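Stirkora计步手环用后感

买这只手环是十月的事，体检报告上写着血压偏高，医生让我每天多走路，少坐着。我不想戴手表，挑来挑去选了Stirkora最基础的一款，没有通话，也不能付款，只记步数、心率和睡眠。

先说佩戴。表带偏硬，头3天手腕内侧有点勒，往外松一格就好了。洗澡我会摘下来，说明书说可以不摘，我没试。屏幕不大，白天在户外要用手挡一下光才看得清数字，我这个年纪得把字号调到最大。

步数大体可信。我从家走到菜市场再绕回来，自己数过一遍，手环多记了52步，可以接受。推购物车的时候就不行了，手不摆动，它几乎不记。后来我把它放进裤兜，数字才正常。

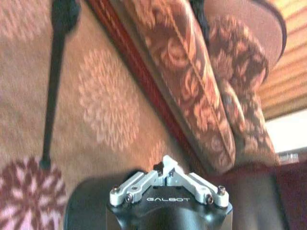 久坐提醒是我用得最多的功能。默认每小时震一次，我改成了四十五分钟。震起来不响，开会时旁边的人听不见。刚开始常常按掉接着坐，过了两个星期才养成习惯，震了就去倒杯水，顺便上下一趟楼梯。

睡眠那一项我看得少。躺着看书也会被算成浅睡，有一晚我十一点半才关灯，它记的是9点多入睡。同事Piroska Fekete用的是同一款，她也碰到过。想认真看睡眠数据的人，这款不合适。

充电一次我能用六天，宣传页写的是九天，可能跟我开了全天心率有关。充电夹要对准触点，夹歪了没有任何提示，第二天早上才发现没电。

手机软件要注册才能用，首页总推一些减脂课程，关不掉。每周的步数图倒是清楚，我截下来复诊时给医生看过。

价格646，在同类里不算便宜。只想督促自己多走动的可以买，打折时更合适。骑车和游泳我没有测。表带坏了能单买，颜色只有黑和灰。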